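Three Things on the Counter

Posted October 31, 2023

I've had a note stuck on the fridge since July that says "counter stuff — is it worth it?" and I keep moving it out of the way of the milk. So this is me finally dealing with the note. The stuff in question is one small steel pan, one yellow cloth and one fork with a fat handle, all of which get recommended to people with small kitchens and small kids as though they'd fix something.

Steel on a folded yellow cloth, red-handled fork to the right:
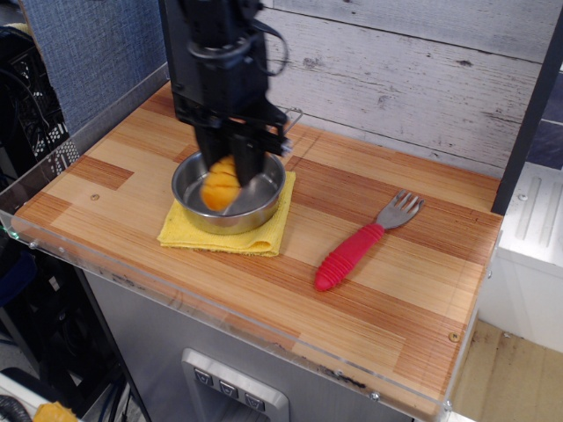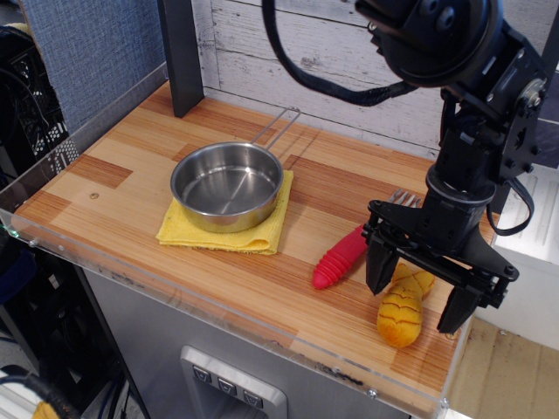
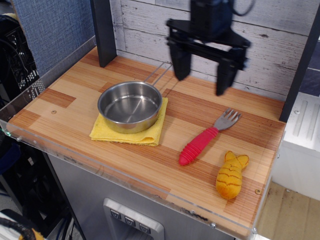 Let me start with the cloth, the thing I've been told the most about. My friend Orathai Phuthong swears by putting a folded microfiber under everything. Pans, bowls, the cutting board, her laptop once. Her argument is that it stops things sliding, it saves the wood and it soaks up drips. I'll give her the first one. I tried a week with a cloth and a week without, and with the cloth my mixing bowl stayed put while I was stirring, mostly.

The second one I'm less sure about. If you set something hot down on microfiber you are asking for trouble. It's plastic fiber, and the label on mine says no ironing, so I don't see how a pan straight off the burner is going to be fine. I've heard people say "oh, but it's folded." Folded twice is still the same stuff. I use a cork trivet for anything hot and I'd tell you to do the same. As for the drips, a cloth that has soaked up drips is a damp cloth sitting on wood, and I spent most of one winter sanding out the dark ring that gave me.

So my position on the cloth is: fine while you're working, hang it up when you're done. I bought the Clamholm ones, a pack of 8, and three have already gone fuzzy in the dryer. My fault maybe, but the package could say so in letters bigger than an ant.

The pan next. I am suspicious of small pans in general. Every kitchen I've ever rented came with one, pushed to the back of a cupboard behind the roasting dish, and I always ended up using it to hold clothespins. My current one is a Hedlund, and it cost $13 on clearance, and I'll admit I use it more than I thought I would. Melting butter, warming up half a cup of soup, boiling one egg. The trouble with anything this light is the handle. On mine the handle weighs more than the pan does, so it tips when it's empty and I've learned to keep something in it before I let go. I've looked at the wire kind of handle and I can't decide. It would hang on a hook nicely. It would also, I suspect, get hot all the way up, and there isn't much to hang on to with an oven mitt. If anybody cooks with one every day, I'd like to hear it, and please don't tell me it "looks cute." I know it looks cute.

People also say shiny steel is easy to keep clean. Compared to what? Mine shows every water spot. Boil one egg in hard water and you've got a white line you can see from the hallway. Vinegar takes it off, two minutes and a wipe, but then that's a job, isn't it, and the whole pitch was that a small pan means no jobs.

The fork is where I expected to be the grumpiest and I've softened a little. Chunky handles for kids are sold with a lot of talk about grip and confidence. My nephew has the confidence already. What he wanted was something he could hold in his whole fist, and the rubbery grip does that. He drops it less than the thin one. He still drops it.

What I don't like is the ridges. Oatmeal gets in the ridges. Mashed banana gets in the ridges and turns to cement. The dishwasher doesn't get it out, whatever the Sindow box promised me, so there's an old toothbrush by my sink now that exists only for this. If I were buying again I'd look for a smooth handle, and I'd pick a loud color, because a loud color is the only reason I've ever found it under the couch.

Then there's wood counters, which I get asked about more than anything else here (167 emails, I looked, though a good number were from one man in Skotivbridge who disagrees with me about linseed oil). I like wood. I like the mix of pale and reddish pieces and I like that a scratch doesn't stand out much. I do not believe the people who tell you it takes care of itself. I oil mine every couple of months, and I wipe it after dinner even when I'm tired, and it still looks like people live here.

The oil was $74 for the big can. I was told it would last for years and I'm already tilting it to get at the bottom, so draw your own conclusions about the coverage chart on the side.

The note is off the fridge, anyway. I'm keeping the pan and the fork, and the cloths are going on the hook by the door until they give out. Next up is drawer dividers, and I have already been warned that I'm going to be unfair to them.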